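Notebook, brush bench, July

Back on the calligraphy cell this week and I'm very happy to be here. The goal for the month isn't prettier characters (though I'll take them!). It's getting our working rules for this bench written down in one place, tried out for real, and cut back to what we'll follow. Wukik want to see the rules before their people come in and use the cell on their own, and the old list is spread over three notebooks and a whiteboard that got wiped.

So, rules as they stand today, with notes from running under them.

Starting point

I went through the risk assessment again with Normand Bélanger in the morning. He did the original for the Adatmont bench, so he knows where the soft spots are. We agreed that a brush is a tool like any other. It's tempting to treat it as harmless, but a stick held in a gripper near somebody's face is a stick held in a gripper near somebody's face, and the arm doesn't care that there's hair on the end of it. The brush goes in the assessment with its own line, with the reach measured to the tip and not to the gripper fingers. That alone changed our keep-out volume more than I expected.

We also went back over what "collaborative" means for us. The arm being able to share space with a person doesn't cover the whole job. The application gets assessed: arm, gripper, brush, table, whatever is standing on the table, and the person who leans in to straighten the paper. Normand has been saying this for years and I finally have it in my own handwriting.

Speed and reach

Tip speed with a brush loaded and anybody inside the line: 300 mm/s, ceiling. Strokes run well under it anyway, so it costs us nothing on the page. Where it bites is the travel between paper and ink, and I like the travel slower. Less flicking of ink, for one thing.

Nobody in the line at all: 800 mm/s permitted on approach moves, never with the brush below rack height. I've put this in the Clokus config as a named profile so it can't be typed in by hand at the end of a long day. Profiles get changed by two people, with a line in this book.

Both arms count. If only one is writing, the other is parked, gripper empty, and it still gets its own keep-out volume. The planner is perfectly happy to forget an arm that has no task and I've had to remind it.

Bench rules, as run today

1. Clear the mat of anything that isn't on the setup sheet. Pens, phones, tape, coffee (yes, me).

2. Walk the cable before enabling. Trace it from the wrist connector all the way back with a finger, then jog the wrist through its full range at the slow profile and watch for the cable going tight or sweeping the mat.

3. Test the stops before the first stroke of the session. Both of them, by pressing them, with the arm moving.

4. The brush gets gripped on the wood of the handle, never the ferrule. Tug test by hand with the arm disabled.

5. Hover before every dip. The arm stops above the ink, holds, and waits for a confirm from the operator during setup runs. Only after a clean setup run does the hold drop out of the program.

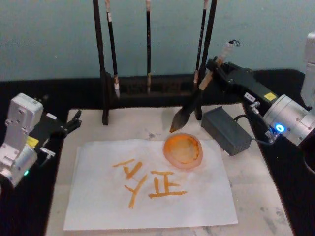
6. Check the rack is inside the collision model. The posts are tall and thin, the brushes hang free, and the gripper comes past the right post close enough that I want real geometry in there and not a generous box drawn from memory.

7. Paper changes happen with the arms stopped and confirmed stopped. No reaching in during a pause. A pause is a program state and can end.

8. One operator has the pendant, and says so out loud. Anybody else who wants something moved asks that person.

9. Log it. Profile name, brush, payload setting, anything odd.

Notes on the above

Rule 5 is my favourite of the lot. The hover looks fussy and I was ready to argue for dropping it, and then I worked a whole session with it and I'm converted. You get a proper look at where the tip is compared with where the model thinks it is, and a brush tip is never quite where the model thinks it is. Hair bends, splays, picks up a set from the last stroke. A rigid tool would let you calibrate once and get on with life. A brush wants a look every time it's changed.

Rule 4 needs a number for grip force and I don't have one I trust. Handles differ a lot in thickness and finish. Després sent over their procedure for holding soft-tipped tools and it's good reading, though it's written for paint and assumes a keyed handle. Might be worth making a sleeve so that every brush presents the same way to the jaws. Sketch on the next page.

Rule 7: tried it the strict way, with a full stop and confirm at each sheet. Slower, obviously, but 17 seconds a change is nothing over an afternoon. Leaving it strict.

Payload: the config must match what's in the gripper. A mismatch shows up as a lazy sag or a jumpy contact reading, and both will have you chasing the wrong fault. Added a prompt to Clokus at tool change.

On the characters themselves – orange-brown ink on white sheet, thick strokes, a bit uneven. I love them. Stroke width wanders where pressure wanders, so there's plenty to work with there, but that's a separate entry and I promised myself I'd keep this one to rules.

To do

Add the ink dish to the collision model with its real rim height.
Ask Normand whether the parked arm should be powered down or held. He leans toward held with brakes checked, I lean the other way.
Mark the paper change position on the pendant screen in plain words.
Cable clip for the run near the wrist, see whether the jog test improves.
Send the draft list to Wukik and ask them to have somebody new try to follow it cold.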